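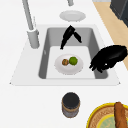 **Subject:** Re: Brikomthorpe seed round - jury scoring and the second-stage form
**Date:** 7/20/25

> The guidance says each application is read by 2 jurors and the scores are averaged. It doesn't say what happens if the two are far apart. Last year we had one firm marked very high by one reader and very low by the other, and it missed the cut by a point. Also, is the second-stage form the same as the Grusano one, or do applicants have to fill it in again?

Taking the scoring first. Each form is marked out of 70. Where the two marks differ by more than 11, the application goes to a third reader, who doesn't see the earlier scores. The median of the three then stands. The rule was agreed with Stullar in the spring but was left out of the guidance by mistake - a corrected PDF will replace the one on the site.

The limit applies to the total only. A gap on a single heading (market, team, costs) doesn't trigger a third reading.

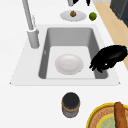 On the form: sections A to D match Grusano's and can be pasted across. Section E is new. It asks for monthly outgoings and any grant already received, including the 1,910 travel award for the Guimarães week. Firms that took the award should enter it under E3 and leave E4 blank.

Jurors who have a stake in an applicant, or have mentored one, need to tell the list before forms are handed out. Those forms will be reassigned.

Second-stage forms close at noon on the last working day of July. Late ones go into the next round.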